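Subject: Re: [manip-learning] Fewer demos for basket picks, first numbers
From: Anisa Lubis
To: manip-learning list

Branwen, replies below your text. I also have a result from our side that bears on it.

Branwen Maddocks wrote:
> We trained the Skaltano policy on 2448 demonstrations and then again
> on a subset of 136. The subset was picked by how far apart the hand
> poses were at the moment before the fingers close. On single-object
> picks the small set did nearly as well. I don't trust this yet. Has
> anyone tried the same selection with a multi-finger hand?

Yes, we have, with the Tambunan code and a five-line change to the distance function. Ours compares wrist position and finger opening only. We dropped the joint angles of the arm, which were swamping everything else.

The task is one piece of fruit in a shallow basket on a desk. The policy gets the head camera and the joint readings, no depth. A trial counts as a success if the fruit is lifted clear of the rim and held until the arm stops. We ran 40 trials per policy, with the same start positions for both.

Selected set: 31 of 40. Random set of the same size: 22 of 40. We have not run the full set on this hand, so I can't say how much is lost by going small.

Most of the failures in both sets come from the approach. The thumb comes down too near the rim, the basket moves, and the policy keeps heading for where the fruit used to be. The open pose over the basket is the one your method samples most heavily, and I think that's where the gain comes from. 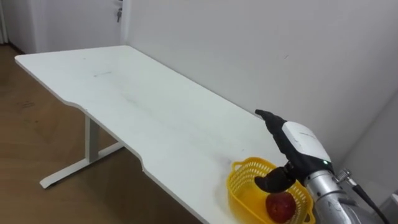 Branwen asked off list whether the basket was fixed down in these trials, because at Olevcombe they tape theirs and she suspects it flatters the numbers. It was not fixed. She also thinks 40 trials is too few to separate 31 from 22 with much confidence, and she'd like to see it repeated with a second random set before anyone cites it. I agree with both points. We will draw two more random sets and report all three.

On your question about ordering: we shuffled. I tried feeding the most spread-out poses first and saw no difference in training loss, so I stopped there.

One thing to watch if you run our version. Finger opening is scaled from 0 to 1 but wrist position is in meters, so the weights matter. The default in Vudirix gives the wrist almost no say. I set the weight by hand until the picked poses looked spread out on a plot, and I'd be glad of a better way. The old farthest-point script from 2009 that someone posted here has the same problem.

I can share the list of selected episodes now. The trial logs need cleaning up and will follow in June.

Anisa

3 replies | 0 shares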